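Tustari Recipe Cards – Read Me First

Hello, and thank you for downloading the Tustari cards! I am Vasco Neves, and together with my old friend Horácio Matos I have spent more evenings than I care to admit typing up handwritten recipes from the Cordeiro family boxes. What you have here is the plain-text result, along with a spreadsheet that ties it all together.

There are 2,344 cards in the collection, and 1,321 of them have been checked against the original handwriting by both of us. The rest have been read once, by one tired pair of eyes, so please be gentle with them. The "checked" column in the spreadsheet will tell you which is which.

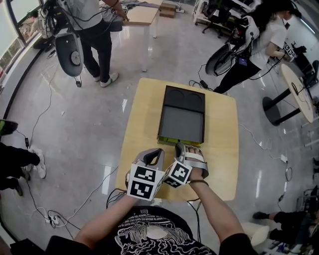
Spelling was the first thing we argued over. Horácio wanted every word left just as it was written, and I wanted to be able to search for "cinnamon" and find all the cinnamon. In the end we kept both – the "as written" column is faithful down to the last crossed-out egg, and the "tidy" column uses one modern spelling throughout. If you are cooking, use the tidy one. If you are studying the cards, you will want the other.

What is in the folder

- cards.csv – one row per card, with title, text, box number and checked status
- measures.csv – our best guesses at old cups, glasses and "a good handful"
- boxes.txt – notes on the 12 boxes and how they were sorted
- muvovura.txt – the short glossary from our Muvovura reading group 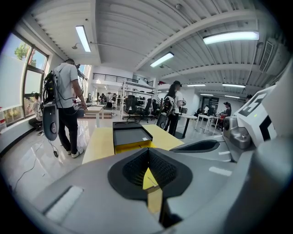
Gripper housing, close up, with the marker panel at upper right.

A word on measures, as people write to us about this more than anything else. A "glass" in boxes one through 8 seems to be smaller than a glass in the later boxes, and we have not changed the numbers to match. Oven heat is given only as slow, fair or brisk. I bake most of the cakes at fair and keep peeking, which has served me well enough.

Known problems: a few cards are in twice, the jam section has lost some of its titles, and card backs were not always copied. We hope to put out a corrected set in September, and would love to hear about anything you spot before then.

You are welcome to share, print and cook from these files. If you publish something from them, please mention the Cordeiro boxes and the Tustari cards by name.

Last updated 26th May

Contact: Vasco Neves or Horácio Matos, through the Tistell message page | © Tustari Recipe Cards | Back to top

This site uses cookies to remember your settings. Accept | Manage choices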